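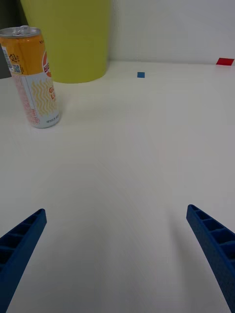 It only does it after it's been left alone for a while, the voice on the phone said, so don't bother coming if you're going to stand over it.

I wrote that down on the job sheet, number 854, under Customer Comments, and asked what exactly it did.

It lets go, the voice said. It picks up the can, gets it over to the green tub, and lets go early. Or it doesn't get hold of it in the first place. Then it carries on as if it had.

I said I would be there by dinner time.

Gustdale is at the end of the bus route and most of the way up a hill. The Parnadora building used to be a school, and the cell was in a room with coat pegs still along one side, set low for small children. The woman from the phone let me in. She was older than she had sounded. She had a cardigan over her overalls and a mug in each hand, and she had made mine without asking how I took it.

"You can put your bag on the pegs," she said. "It's what everyone does."

The arm was a Zumeo, the small one, with Londoño fingers on it. They are printed fingers, blue, with hollow cells down the inside faces so that they give a bit when they close. I had fitted plenty of them and I thought I knew what was wrong before I had my coat off. The ribs go. They flex and flex, and one day a rib splits near the root, and after that the finger folds where it ought to press. You change the pair and go home.

I put the arm in hold, hung my tag on the switch and got down level with the gripper with a torch. I went along every rib on the left finger and then every rib on the right. I bent them with my thumb. There was nothing the matter with them.

"It isn't the ribs," she said. She was sitting on a table by the window with her feet on a chair. "I looked at the ribs."

"When?"

"September. And again since."

I asked if she had a log, and she brought me a school exercise book. The entries were in pencil. There was a time, a number for how hard the grip was set, and then a word or two. Dropped. Missed. Fine. Fine. Fine. Dropped. In one place it said Sorry, my fault, with no explanation. The grip was set to 20 all the way through, which is what I would have set it to myself.

I asked her to run it for me. She put a tall can on the white table, orange round the top and white below, and turned it so the lettering faced the way she wanted. I said it made no difference to the arm which way round it was. She said she knew that.

It picked the can up. It carried it to the tub, put it down beside it, went back to the start and waited. It did this for the best part of an hour. She drank her tea and did a crossword. I sat on the floor and watched the fingers open and close, and each time they closed they closed square on the can and held it.

"I did say," she said.

"You did."

"It's shy."

I said machines weren't shy. She filled in a clue.

We went and stood in the corridor. It was her idea and I felt foolish, but I had no other idea, and you can watch the wrist camera on a laptop from anywhere in the building. I balanced the laptop on the radiator. On the screen was the table with the can on it, and the two fingers leaning in from the bottom corners. We watched it go in, close, lift. We watched it go in, close, lift.

"What did you do before this?" I said, for something to say.

"I taught in there," she said. "Infants. I had that room until they shut us, and then Parnadora came and wanted somebody who knew where the fuse box was."

I looked back at the screen and the can was lying on its side.

I had missed it. I had been looking straight at the laptop a moment before and I had missed it. She didn't say anything about that. She stood the can up again and we went back out, and this time I didn't talk.

I kept my eyes off the can and on the tips of the fingers. With the gripper wide open the right tip sat slightly higher on the screen than the left. It was not much. On most days I would have put it down to the lens, or the camera bracket, and I nearly did so then. I took a dry-wipe pen and put a dot on the laptop screen at each tip, which she told me off for.

"That's a screen, that's not a board."

"It'll come off."

"They all say that."

The arm went round. The left tip came back to its dot. The right tip came back to its dot. It went round again and they both came back. Then, after a long run of good ones, the right tip came back a hair above its dot, and the next time a hair more. Nothing dropped. I stopped the arm from the corridor and went in and put my hand on the right finger, and it rocked. The finger was sound and so were its ribs. What moved was the block it was bolted to. It shifted under my hand with a tick I could feel and could not hear.

There are 8 screws in the mounting plate of a Londoño gripper, and you can't see them all at once, as the cable cover sits over the back ones. Whoever fitted this one had done up the front ones properly. The ones behind had been started by hand and then left. I have done it myself. The phone goes, or somebody comes in with a question, and when you turn back your hands believe they have finished.

"So why does it wait till we've gone?" she said.

I had been thinking about that. I asked her what she did in the room, when she was in the room. She said she sat where she always sat. I asked her to sit there, and she got up on the table by the window and put her feet on the chair, and I turned the plate a little with my finger and thumb and let it go, and looked at the chair. The back of it was touching the leg of the cell. When she rested her feet there the chair leaned on the frame, and the frame was steady. I asked her to take her feet off. I put my palm flat on the frame and ran the arm slowly, and at the end of each swing I felt a small shiver go through it. I asked her to put her feet back and most of the shiver went.

"I'm holding it up," she said.

"You're damping it."

"I'm holding it up," she said again, and wrote it in the exercise book.

One of the feet under the frame was not touching the floor. You could slide a bus ticket under it, and I did. The boards dipped there. She said that was where the sand tray used to be, and that the water used to get carried to it in yoghurt pots, and she supposed the boards had never liked it.

I wound the foot down and locked it. I took the cable cover off and took all the screws out of the plate, not only the bad ones, cleaned the threads, put a spot of thread lock on each and did them up crosswise, a little at a time, until the wrench clicked. I wiped the dots off the laptop. One of them left a mark. Then I powered the arm up and homed it, and the wrist came round and read 359 where it should have read nought.

"Is that bad?"

"It's one degree."

"Is that bad, though?"

I said someone had most likely taught it that way after the plate first slipped, to make up for it, and had then gone on making up for it. I set it back to nought. It meant every position had to be taught again, and that took until dark. She didn't go home. She moved the can for me when I asked, and when I had the last position stored she went round with a cloth and did the table, going carefully past the blue square and the red one so as not to lift their edges.

We left it running and stood in the corridor again. I had the laptop and she had the exercise book. After a time she wrote Fine. A good while after that she wrote it again.

I filled in the sheet. Under Fault I put loose mounting plate, foot not bearing, wrist offset. Under Parts I put none. Where it asked for the date I put October 2018 and left out the day, because the box was too small for my writing, and she signed underneath in a round clear hand with the letters all joined up the way they are on the wall charts.

"You'll want to check that foot again when the heating goes on," I said. "The boards will move."

She said she would. She went back in and I heard her pull the chair clear of the frame – it had rubber feet and they squeaked – and then I heard her get up on the table and find somewhere else to put her legs.

My bag was still on the peg. I had to bend down to get it.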